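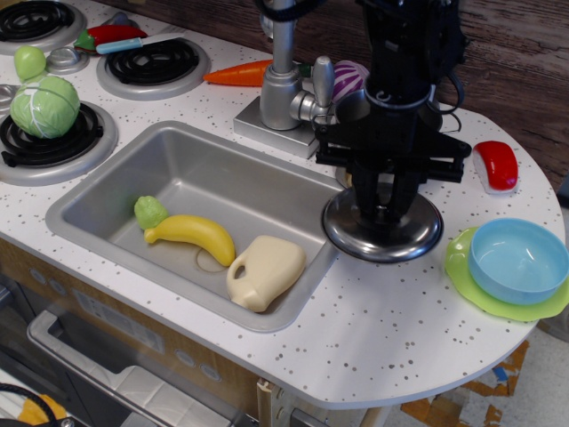
마지막 수정: 7월, 화요일 밤

4장. 상판 꾸미기와 소품 자리 잡기

3장까지 따라오셨으면 이제 제일 힘든 조립은 끝났어요! 저는 여기까지 오는 데 저녁 시간을 통째로 썼고, 육각 렌치를 두 번이나 소파 밑에서 찾았습니다. 이번 장은 훨씬 쉬워요. 스토나드(Stornard) 놀이 주방의 상판에 싱크대와 수전, 버너를 자리 잡고, 소품을 올려놓는 순서입니다. 제가 쓰는 건 회색 점무늬가 있는 흰 상판이고요, 나무색 상판을 사신 분도 순서는 똑같아요.

시작하기 전에

상판을 마른 수건으로 한 번 닦아 주세요. 비닐을 벗긴 자리에 가루 같은 게 남아 있으면 싱크대 테두리가 살짝 떠요. 저는 그걸 모르고 끼웠다가 다시 뺐습니다. 나사는 'B' 봉지만 꺼내 두세요. A랑 C가 같이 굴러다니면 진짜 헷갈려요.

4-1. 싱크대 끼우기

1. 상판의 네모난 구멍에 은회색 싱크대를 위에서 내려놓습니다. 모서리가 둥글어서 방향이 틀려도 대충 들어가는 것처럼 보이는데, 바닥에 찍힌 동그란 배수구 무늬를 보고 방향을 맞추면 편해요.
2. 넓은 테두리를 손바닥으로 골고루 눌러 줍니다. 한쪽 구석만 세게 누르면 반대쪽이 올라와요.
3. 상판 밑에서 고정 클립을 돌려 잠급니다. 뻑뻑하다 싶을 때 멈추세요.

주의: 배수구는 무늬예요. 구멍이 아닙니다! 물놀이를 시키실 거면 물을 조금만 담고, 끝나면 스펀지로 빨아들여야 해요.

4-2. 수전 세우기

1. 은색 받침판을 싱크대 뒤쪽 홈에 맞춥니다.
2. 긴 기둥을 위에서 꽂습니다. 딸깍 소리가 날 때까지요.
3. 레버 손잡이가 오른쪽으로 나오게 돌려 둡니다.

참고: 레버를 왼쪽으로 두면 버너 쪽 소품을 집을 때 손등이 자꾸 걸려요. 왼손잡이 아이라면 바꿔 봐도 되는데, 저희 집은 오른쪽이 편했어요.

4-3. 버너와 손잡이

1. 은색 테를 먼저 끼우고 그 안에 검은 코일을 얹습니다. 순서를 바꾸면 테가 안 들어가요(제가 해 봤습니다).
2. 동그란 은색 손잡이를 버너 사이 축에 꽂습니다.
3. 손잡이를 한 바퀴 돌려 보고 긁히는 소리가 나면 뺐다가 다시 꽂으세요.

4-4. 소품 올리기

드디어 재미있는 부분! 정답은 없고, 저는 아이가 바로 '요리'를 시작할 수 있게 이렇게 놓는 걸 좋아해요.

1. 양배추는 왼쪽 버너 위에 올립니다. 코일 홈이 잡아 줘서 잘 안 굴러가요.
2. 작은 연두색 열매는 양배추 바로 뒤에 둡니다. 저희 집에서는 이게 라임이었다가 풋사과였다가 해요.
3. 빨간 고추와 하늘색 손잡이 칼은 뒤쪽 버너 사이에 겹쳐 놓습니다. 도마가 따로 없어도 고추를 써는 자리라는 걸 아이들이 금방 알아채더라고요.
4. 당근은 뾰족한 끝이 왼쪽으로 가게 눕히고, 잎은 수전 뒤로 살짝 밀어 넣습니다.
5. 보라색과 흰색 줄무늬 채소는 수전 오른쪽에 둡니다.
6. 바나나와 손잡이 달린 크림색 병은 싱크대 안으로! 병은 세워 두면 자꾸 쓰러져서 저는 처음부터 눕혀요.
7. 냄비는 수전 오른쪽 넓은 자리에 놓고 뚜껑을 덮습니다.
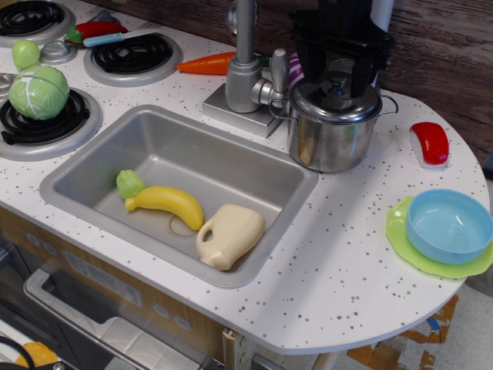

야쿠부 아델레케: 저는 냄비를 버너 위에 올려 두는데요, 그러면 양배추 둘 곳이 애매해지네요. 채소는 전부 싱크대에 넣고 씻는 놀이부터 시작하게 해도 괜찮을까요?

네, 그것도 좋아요! 다만 싱크대에 소품이 가득 차면 밑에 깔린 것을 꺼내다가 병이 튀어나올 때가 있으니, 큰 채소 하나쯤은 상판에 남겨 두시는 걸 추천해요. 냄비를 버너에 올리실 때는 양쪽 손잡이가 상판 앞으로 튀어나오지 않게 옆으로 돌려 주세요.

주의: 스테인리스 냄비는 플라스틱 소품보다 묵직합니다. 어린 동생이 있는 집이라면 상판 끝에서 멀찍이 두세요. 뚜껑은 가운데 꼭지를 잡고 똑바로 들어 올리면 되고, 비스듬히 당기면 냄비까지 딸려 와요.

4-5. 정리할 때

1. 냄비 뚜껑을 먼저 열고 작은 소품부터 담습니다. 고추, 라임(혹은 사과), 칼 순서로 넣으면 저희 집 냄비에는 딱 맞아요.
2. 남은 채소는 싱크대에 모읍니다.
3. 상판은 물기를 꼭 짠 천으로 닦습니다. 점무늬 상판은 얼룩이 눈에 잘 안 띄니까 손으로 한 번 쓸어 보세요. 끈적한 데가 꼭 나옵니다.
4. 수전 받침판 둘레는 면봉으로 닦으면 편해요.

참고: 소품을 잃어버렸다면 상자째 다시 살 필요 없이 부품 번호로 따로 주문할 수 있어요. 채소 묶음은 621번, 수전 레버는 151번, 버너 손잡이는 34번입니다. 번호는 설명서 29쪽 표에도 있는데 글씨가 정말 작아요. 저는 휴대폰으로 찍어서 확대해 봤습니다.

다음 장에서는 옆면에 고리를 달고 행주를 걸어요. 'C' 봉지를 미리 꺼내 두세요.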